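Ticket 4253 - Dilter hand kit, thumb stalls before close on mug grasp
Status: open, waiting on customer
Product: Dilter four-finger hand w/ wrist camera, trial kit
Customer: Drarkstead
Opened by: Chutima Khunthong
Assigned: Ekkachai Thammasiri
Opened Feb 18, 2021

Chutima Khunthong
Hi, we're on the trial kit, right hand side unit. Fingers fine. Thumb starts to curl, gets part way and quits, then the controller throws "thumb travel not reached" and the whole grasp routine drops out. Happens on the mug preset mostly. Power cycle clears it, comes back after 3 or 4 grasps. We have to decide on buying soon so would like this sorted quick.

Ekkachai Thammasiri
Thanks. Need a few things:
firmware version off the status page
does it fault with nothing in the hand
log export, full one not the short one
wrist camera still of the hand at the mug

Chutima Khunthong
Firmware is 2.4. Empty hand: no fault, ran it for a while. Log is uploaded. Wrist cam still below, enamel mug, same one as always. Second arm was powered too, if that matters. 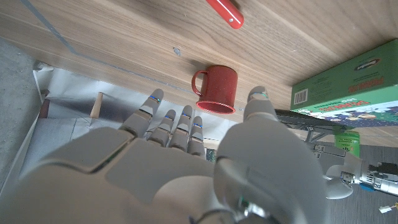

Also tried the slow speed setting. Same fault, just takes longer to get there. Wichai Nilsuwan swapped the wrist cable with the one off our other arm, no change, so I dont think its the cable.

Ekkachai Thammasiri
OK, got the log. Motor current on the thumb climbs early, well before contact force shows up. Looks like the preset has the wrong end stop. 2.4 shipped with the January preset file and that one was made for the older thumb. Empty hand uses a different limit so it wouldn't trip there.

Try this:
1. Stop the routine, hand to open.
2. Settings, Presets, Mug, Restore from file. Use the file I'm attaching.
3. Run thumb calibration. Nothing on the table near the hand, takes up to 5 minutes.
4. Run the mug grasp at slow speed first.

Don't raise the current limit to get past it pls. Will cook the thumb motor and that isn't covered on a trial.

Chutima Khunthong
Restore worked. Calibration failed first time, "reference lost". Passed on the second try. Mug grasp has gone through at slow, no fault so far. Normal speed is next.

Ekkachai Thammasiri
Good. "Reference lost" the first time is common after a restore, ignore unless it repeats. Can you leave it running at normal speed and send the log after? I've asked Samer Najjar to pull the old preset out of the download page.

Chutima Khunthong
Will do. Separate question, does the trial period get extended for teh days we lost on this? Wichai says two days at least.

Ekkachai Thammasiri
Not my call, passed to sales. Keeping this open til I have the normal speed log.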